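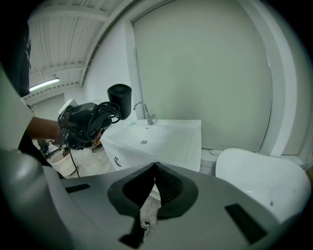

The vanity, basin and toilet, with the pale greenish-white panel or blind behind.

Dace Venckus has been fitting small bathrooms for 12 years, most of them in older houses around Hurkosville. When she moved her business, Kelus, into a shed on Batitz Road last November, the first thing she set up was a vanity and a toilet on the concrete floor.

"People can't read a floor plan," she says. "You tell them there's so many centimetres beside the toilet and they nod. Then they sit down and their elbow hits the basin."

The vanity is white, with a rectangular basin and a curved chrome tap at the back. She chose it because it is the sort of thing most of her customers end up buying.

"I could put a stone bowl in there and it would look lovely. But then they go home wanting a stone bowl, and they've got a room the size of a wardrobe."

She likes a rectangular basin for families. It is easier to wash a child's hair in, she says, and you lose less of the top to odd corners. The overflow is the part she gets asked about least and thinks about most.

"It's a tiny slot and it fills up with soap. Run a bottle brush through it every couple of months. I've been called out for a smell in the bathroom and that was all it was."

Soap is a sore point. Venckus prefers a bar in a dish, kept to the left of the tap, and doesn't care for pump bottles, which she says leave a ring. Her own dish at home is the 2-dollar kind and has outlasted four bathroom mats.

Most visits to the shed last about 30 minutes. Customers stand at the basin, sit on the closed toilet lid and pretend to reach for a towel. One couple, the Šimkus family from up the hill, came back twice and changed the side their door opened on.

"That was a cheap change, because we hadn't built anything yet," Venckus says. "Once the tiles are on, it's a different conversation."

She plans to add a shower tray next, if she can find one the right colour. The shed is open by appointment, and she asks people to bring their measurements with them.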